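Grokis blood pressure monitor, two months in

My GP wanted home readings, so I bought the Grokis upper arm cuff from the Ello health shop for $170 (the cheaper Brokach one was out of stock, grr). I'm 56 and hopeless with gadgets, and I had it going before the kettle boiled!

The cuff is soft and goes on one-handed, the numbers are huge, and it stores 3000 readings - far more than I'll ever need. It has settings for 2 people, so my husband's results don't get muddled with mine. Handy, as his are better and he likes to mention it.

Gripes? The beep is awful and I can't find a way to turn it off. The tube is a bit short for our kitchen table too, and the grey case shows every mark. 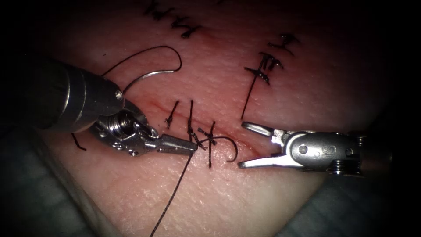
Suture thread held in instrument jaws beside an incision line on a practice pad.

I'd still buy it again. Four stars, and it'd be five with a mute button.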